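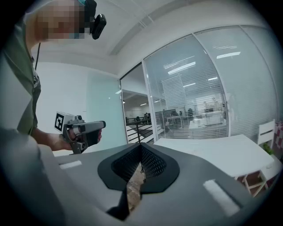
Chapter 9
When the Grip Fails

Most faults in automated handling are small ones, and most of the trouble they cause comes from how long they go unnoticed. A part slips a few millimetres in the fingers, the controller carries on as if it had not, and the error turns up several stations later as a scratched cover or a jammed tray. This chapter deals with faults of that kind. Much of it concerns position: how a system knows where its gripper is, and what it does when that knowledge is wrong. A square black-and-white marker on a white cube, such as the one at the rear of the hand-held gripper, gives a camera a pattern it can find and measure. The marker is only as good as its fixing. If the cube turns slightly on its seat, every position worked out from it is wrong by a matching amount, and the pattern itself still reads perfectly well.

The Hodov stoppage

The main case in this chapter comes from a packing line at Hodov, where a gripper fed small housings into a test fixture. In July the line began to reject good parts. Tamara Radu, the shift engineer, checked the fixture first, then the housings, and found both within limits. The rejects continued for 12 days. On the last of them the gripper closed on the rim of the fixture instead of the part, and the arm pulled against it until the drive tripped.

No one was hurt, although a fitter, Dean Rowbotham, had been reaching into the next bay and was well within range of the fixture when it came loose. The guard between the bays had been taken off for cleaning and its switch had been bridged. The bridge was meant to last one shift.

The inquiry, led by Loukia Stamatopoulos, found two separate faults. The first was a marker bracket held by one screw of the correct length and one that was too short. It had worked loose by almost 9 degrees. The second was the bridged guard switch, which did not appear in the handover log. Either fault could have been found by a routine check. The log had 190 entries for the period, and 98 of them recorded the same position warning, cleared each time by pressing reset.

What this chapter covers

Section 9.1 sets out the common causes of grip and position faults. Section 9.2 looks at warnings, and at why operators clear them — a habit that usually has a history. Section 9.3 covers guards, bridged switches and written handovers. The Coelho checklist, used in the exercises, is printed at the end of the section.

Before you start

You should have read Chapter 4 on reference frames. Readers who have worked only with fixed sensors may also want to look again at the Grollier example in Chapter 6, where the camera moves with the tool.

Terms used in this chapter

Drift: a slow change in a measured position when the true position has not changed.
Bridged switch: a safety switch wired or fixed so that it always reports a closed guard.
Nuisance warning: a warning that operators have come to treat as having no cause.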